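Marker cubes on handheld grippers – does the head camera need to see them the whole time?

Posted in Robot Learning > Data and Demonstrations

Iolo Maddocks
Hello all, and thank you in advance for your patience, as I came to this from mechanical design and I'm still learning the data side. I've been trying to repeat the main result from the Plallodden report, the one where demonstrations made with handheld grippers are used to train a two-armed policy with no robot present during collection. We have 1,601 demonstrations of small household jobs, and after filtering for clean pose tracks on both hands I'm left with 885. That feels like an awful lot to throw away!

Our setup follows the report as closely as I could manage. The person wears a camera on the head, holds one gripper in each hand, and each gripper has a white cube on the end with black-and-white markers on its faces. The cables run off the grippers, so there's a bit of a dance to keep them out of the way.

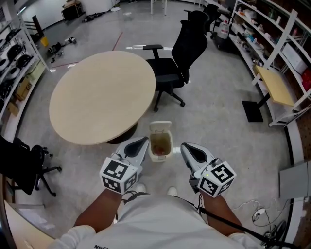 Both grippers held out over the bin, lid up, marker cubes in view of the head camera.

When the hands are out in front like that I'm quite happy with the poses. My trouble is with the reaching parts, when a wrist turns or one hand passes over the other and a cube disappears for a while. Right now my script drops the whole demonstration if either cube is missing for more than 2 seconds. Is that what the authors did? The report only says "tracks were filtered for continuity," and I've read that paragraph so many times I could recite it in my sleep.

Szabolcs Takács
Hi Iolo, and welcome! I spent most of November on this same problem, so you have my sympathy. I can't speak for the authors, but dropping the whole demonstration is much harsher than you need.

What worked for us was cutting each demonstration into segments and throwing out only the stretch where the pose is lost. If your policy predicts short chunks of actions, it never sees the full recording at once anyway, and a good approach to the bin is still a good approach even if the cube vanished later on. Just make sure no training chunk crosses a gap. I made that mistake the first time and got a policy that jerked its left wrist every time it came near the table – it took me an embarrassing number of evenings to find the cause.

For short gaps you can fill in the pose, but please go easy. Straight-line filling is fine for position over a handful of samples and pretty poor for rotation when the wrist is turning, and turning is usually why you lost the cube. Check a few filled stretches by eye before you trust them.

One more thing to look at is whether your losses lean toward one hand. Ours did, and the filtered set ended up short on exactly the crossing motions we wanted the policy to learn. Plot the dropped ones by task before you settle on any rule.

Maton
just use more demos. we had 899 and it was fine

Hughes
I'd second what Szabolcs says about segments. Also check the calibration between each cube and its gripper fingertips, separately for left and right. Ours had been copied from one hand to the other, and every grasp on one side landed a little short.

Iolo Maddocks
Thank you both, this is so helpful. I've started on the segment version this afternoon, and I'm sorry to report that my calibration file does have the same numbers in it for both hands, so that's getting redone first.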